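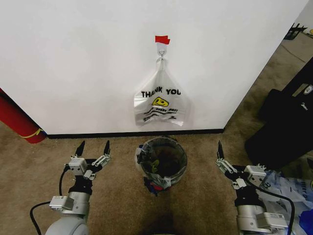
Wilari 粘着ウォールフック(白・金属ループ) 2個入り

ホーム 収納・フック ごみ箱まわり お掃除 新着 カート

いいね 167

こんにちは、Oldaleの商品ページを書いているナディーン(Nadine Karam)です。今回は、うちの店でいちばん地味な棚にぶら下がっている商品の話をさせてください。壁に貼る白いフックです。細い金属の輪っかがついていて、そこに何かを掛ける。以上!……で終わってしまうと困るので、わたしがこれを何に使っているかを、少し長めに書きます。

何に使っているかというと、レジ袋です。お店でもらう、あの薄くて半分透けた白い袋。THANK YOUと大きく印刷してあって、その下で黄色いニコニコマークが笑っている、あれですね。わたしはあの袋が昔から好きで、もらうとどうしても捨てられません。台所の引き出しにぎゅうぎゅう詰めて、引き出しが閉まらなくなって、今度は別の袋の中にまとめて詰めて、その袋がドアノブに掛かって、ドアを開けるたびにカサカサいう。たぶん同じことをしているお宅、けっこうあると思うんです。

で、そのドアノブの袋を、壁に引っ越しさせました。床に小さなごみ箱を置いて、その真上の壁にフックをひとつ。そこに袋を掛けておく。ごみ箱の中の袋がいっぱいになったら、上から次の一枚を取る。たったこれだけなのに、引き出しひとつぶんの場所が空いて、いまそこにはふきんとラップが入っています。うれしい。

フックそのもののこと

本体は白です。うちの壁も白なので、貼ってしまうとあまり目立ちません。正面から見るとちょこんとした白い部品があって、そこから金属の細い輪が出ている、という形です。よくあるJの字型のフックだと、袋の持ち手を上からひょいと引っ掛けるだけなので、下の袋を引っぱったときに持ち手まで一緒に跳ねて落ちることがあるんですよね(わたしは何度も落としました)。輪っか型はそこがちょっと落ち着いています。持ち手を通しておけるので、急いでいる朝に片手でがさっとやっても、袋ごと床に落ちてくることが減りました。

そのかわり、掛けるのはJ字型よりひと手間かかります。袋の持ち手をくるっと寄せて、細くして、輪に通す。慣れればどうということはないのですが、両手に買い物を持ったまま掛けるのは無理です。そこはもう、荷物を置いてからやってください。

裏は粘着シートで、釘もねじも使いません。賃貸にお住まいの方からのお問い合わせがとても多いので先に書いておくと、はがすことはできます。ただし、はがし方にはちょっと癖があるので、下のほうの「はがすとき」を読んでからにしてくださいね。ぺりっと手前に引っぱるのがいちばんいけません。

掛けられる重さの上限は、ひとつにつき2キロです。レジ袋なら何十枚まとめて入れたところで、重さとしては大したことになりません。心配なのは重さより、引っぱる力のほうです。袋の中に手を突っ込んで一枚つまみ出すとき、人は思ったより強く下に引いています。

貼る場所の決め方

わたしは最初、目の高さに貼りました。フックといえば目の高さかな、という程度の考えです。これが失敗で、袋がごみ箱からずいぶん離れたところにぶらんと下がって、部屋に入るたびに袋と目が合うんです。しかもニコニコマークなので、本当に目が合う。

いま落ち着いているのは、床からほぼ62センチの高さです。袋の底が、壁の下の幅木のあたりまで下りてくるくらい。うちの幅木は黒っぽい細い線なので、袋の下がそこにかかるかどうかを目安にすると、ちょうどよく収まりました。ごみ箱のふちに袋が少しかぶさるくらいならいいのですが、ごみ箱の中に入ってしまうほど低いと、捨てたつもりのティッシュが袋の裏側に引っかかったりします。

高さを決めるときは、いきなりフックを貼らないで、まず手で袋を壁に当ててみてください。ひとりでやるなら、持ち手のところを弱いテープで仮に留めて、半日くらいそのまま暮らしてみるのがおすすめです。通るときに肩が当たる、とか、掃除機のホースが引っかかる、とか、暮らしてみないとわからないことがいろいろ出てきます。

それから、目印。わたしはよく、色のついたテープを小さくちぎって壁に貼っておきます。赤がいちばん見やすいです。白い壁に白いフックを貼るときって、意外と位置を見失うんですよ。鉛筆で印をつけると消すのを忘れますし、消しゴムをかけたらかけたで壁がてかってしまうので、テープのほうが気楽です。フックのすぐ上に来るように貼っておけば、フックを貼り終わったあともそのままにしておけます。はがしてもいいし、残しておいてもいい。同僚のハナン(Hanan Sleiman)は残す派で、貼り替えのときに前と同じ場所にぴたっと戻せるから、と言っていました。

貼り方

まず壁を拭きます。洗剤は使わずに、かたく絞った布で拭いて、そのあと乾いた布でもう一度。台所に近い壁は手で触ってべたつかなくても油がのっていることがあるので、そこだけは丁寧にお願いします。

しっかり乾いたら裏紙をはがして、目印の下に当てて、親指で真ん中から外へ押していきます。ぐーっと、しばらく押す。わたしは好きな曲のサビが終わるまで押しています(曲によって長さが違うのは気にしないことにしています)。

そして、すぐに掛けない! これはぜひ守ってほしいです。一晩おいてください。夕方に貼って、翌朝に袋を掛けるのがちょうどいいと思います。お客さまから「落ちました」とご連絡をいただくとき、お話をうかがうと、貼ってすぐに掛けていらっしゃることがとても多いです。待てない気持ちはよくわかります。わたしも一個目はその場で掛けて、夜中にかさっ、ぽとっという音で目が覚めました。

向いているのは、つるっとした平らな壁です。塗装の壁も、しっかり塗られて表面がさらさらしているものなら大丈夫でした。でこぼこの強い壁紙、土壁、粉が手につくような古い塗装には、正直おすすめしません。目立たないところに爪を立ててみて粉が出るようなら、別の方法を考えたほうがいいです。

袋の掛け方いろいろ

いちばん簡単なのは、袋を一枚そのまま掛ける方法です。持ち手をふたつ合わせて輪に通して、あとは下に垂らすだけ。見た目もすっきりして、壁に沿ってぺたんと平らになります。次に使う一枚だけを出しておく、という考え方ですね。

もうひとつは、一枚を「入れ物」にして、その中に残りの袋を入れておく方法。うちはこちらをやることが多いです。白いのも、文字の入ったのも、青っぽいのも、ぜんぶくしゃくしゃのまま放り込んでしまいます。きれいに三角にたたむ人もいますけど、わたしは続きませんでした。たたんだ袋って、使うときに広げるのがまた面倒で……。半透明の袋なら、中に何が残っているか外からなんとなく見えるので、たたまなくても困りません。

入れ物にする場合は、持ち手をねじってひとまとめにして、黒い結束バンドか細いひもで軽くくくっておくと、形が安定します。口がだらんと開いたままだと、欲張って詰めたときに上からあふれてくるんです。ただ、きつくくくりすぎると今度は手が入らなくなるので、

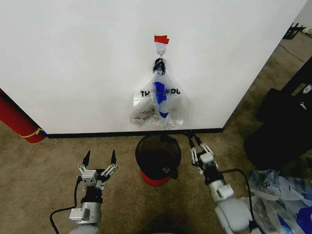 指が何本か入るくらいのゆるさを残しておいてください。わたしはそこの加減がわからなくて、しばらくのあいだ、袋の横っ腹に穴をあけてそこから引っぱり出していました。それはそれで便利だったりします。ティッシュの箱みたいな感じで、下のほうに穴をあけておくと、新しい袋は上から足して、古い袋は下から取れます。見た目を気にしない場所なら、ぜひ試してみてほしいです。

詰める量は、ふくらんだ袋が壁から浮いてこないくらいまで。ぱんぱんにすると、壁ぎわを歩くときに腕に当たります。入りきらないぶんは思い切って減らしてしまいましょう。うちでは九月の大掃除のときに(なぜか年末ではなくて九月にやる家なのです)、使いみちのなさそうな小さい袋や、持ち手の切れた袋をまとめて出しています。

下に置くごみ箱

フックと一緒に聞かれるのがごみ箱のことです。わたしがこの使い方に合うと思うのは、丸くて小さいもの。壁ぎわに置いて、幅木のすぐ手前に収まるくらいのサイズです。大きいごみ箱だと、レジ袋の口がふちに届きません。レジ袋をそのまま内袋にするなら、ごみ箱を袋に合わせたほうがずっと楽です。

袋をかぶせるときは、余ったところをふちの外側に折り返して垂らします。きっちり隠したい方は、垂れたぶんをごみ箱の側面でひとつ結ぶといいです。わたしはいつも垂らしっぱなしです。外から袋が見えるのがどうしても嫌、という方には、外側にカバーのついたタイプもあります。

うちの店で扱っているのはHolstの丸型で、本体とカバーがばらばらになるので洗いやすいです。お値段だけで言えばもっと手ごろなものもあるので、いまお使いのごみ箱が小さめの丸型なら、わざわざ買い替えなくてもいいと思います。フックだけ買ってください(店の人間がこういうことを書くと、あとでハナンに笑われます)。

カーペットの部屋に置く場合は、底が平らなものを。脚つきのごみ箱は毛足に沈んで傾くことがあります。うちは淡い茶色のカーペットなんですが、同じ場所にずっと置いておくと丸い跡がつくので、掃除機をかけるついでに少しずつずらしています。フックの位置から大きく外れない範囲で、右へ左へ。

掃除機をかけるとき

袋が壁に掛かっていると、掃除機をかけるときに吸い込みそうで怖い、というお声をいただいたことがあります。たしかに、袋の底が床すれすれまで下りていると吸います。吸うとものすごい音がします。幅木の上あたりで止まる高さに掛けておけば、ノズルを壁に沿わせて動かしてもほとんど大丈夫です。心配なら、掃除の前に袋の底をつまんで、フックのほうにひょいと引っかけておいてください。

それと、ごみ箱の足元。袋の切れ端とか、ちぎれた持ち手とか、細かいものがいつのまにかたまります。ここは見ないふりをしがちなので、袋を替えるときに一緒に拾うことにすると楽です。わたしも毎回できているわけではないですけど。

台所以外の使いみち

レジ袋の話ばかりしてしまいましたが、もちろんほかのものも掛けられます。軽いほうき、ちりとり、鍵、犬の散歩用の袋。輪が細いので、太いひもや厚い持ち手は通りにくいです。エコバッグの持ち手はものによる、という感じですね。布の薄いものなら通りますが、幅広のテープがついた丈夫なものは、輪に半分だけ引っかかって斜めになります。

洗面所で使う場合は、水のかからない場所を選んでください。お風呂の中には使えません。玄関で傘を掛けたいというご相談もたまにありますが、濡れた傘はやめておいたほうがいいです。しずくが粘着面の上に落ちると、そこからじわじわ浮いてきます。

子ども部屋に使うときは、遊びで袋をかぶることのないように、袋ではなく軽い帽子やひも付きの小物だけにしてください。小さいお子さんのいるお宅で袋を掛けるなら、低い位置はやめて、手の届かない高さにお願いします。そうするとごみ箱とのあいだは離れてしまいますけれど、ここはゆずれないところです。

はがすとき

まずフックに掛かっているものを全部外します。それからドライヤーの温風を少し当てて、粘着シートをやわらかくします。熱くしすぎないように、手で触って「あったかいな」くらいで十分です。そのあと、糸(わたしはデンタルフロスを使います)を壁とフックのあいだに入れて、のこぎりのように左右に動かしながらゆっくり下ろします。最後に残ったべたべたは、指の腹で丸めるようにこすると取れます。

一度はがした粘着シートは使えません。本体はまだ使えるので、替えシートだけ買い足してもらえれば大丈夫です。貼り直しのたびに新しいフックを買うのはもったいないですからね。

壁紙の端、つなぎ目のところに貼るのは避けてください。はがすときにそこからめくれます。わたしは一度やりました。壁紙用ののりを買いに走って、綿棒でちょんちょんと塗って、上から本を当てて押さえて、どうにか元に戻しましたが、あの日の午後はまるまるつぶれました。

ここは惜しい、というところ

色が白しかありません。濃い色の壁の方には目立ってしまうと思います。黒も出してほしいとメーカーには何度か伝えているのですが、いまのところ返事は「検討します」です。

金属の輪がぷらぷら動くので、空っぽのときに触るとちゃりっと小さな音がします。気になるほどではないものの、静かな部屋だと、あ、鳴ったな、と思います。

あと、説明書の字が小さいです。とても小さい。なので、このページを印刷して使ってくださっているお客さまもいるそうです。ありがたいような、申し訳ないような。

商品のこまかいこと

商品名:Wilari 粘着ウォールフック(金属ループ)
色:白
入り数:2個(粘着シートつき)
耐荷重:1個につき2kg
取り付けられる壁:平らでなめらかな塗装面、タイル、ガラス、金属
取り付けられない壁:凹凸の強い壁紙、土壁、粉の出る壁、浴室の中
別売り:替え粘着シート

袋とごみ箱はセットに含まれません。未開封であれば返品できます。台紙から外してしまったものや、裏紙をはがしてしまったものはお受けできないので、貼る場所を決めてから開けてくださいね。

壁のことで迷ったら、お店の問い合わせフォームから写真を送ってください。わたしかハナンがお返事します。壁の写真だけだと手触りまではわからないので、「さらさら」「ざらざら」「ちょっと粉っぽい」くらいのひとことを添えてもらえると、とても助かります。

関連商品

Wilari 替え粘着シート
Holst 丸型ごみ箱(小)
Holst 丸型ごみ箱用カバー
Jonden 目印テープ(赤)
Jonden ソフト結束バンド(黒)
レジ袋ストッカー 布タイプ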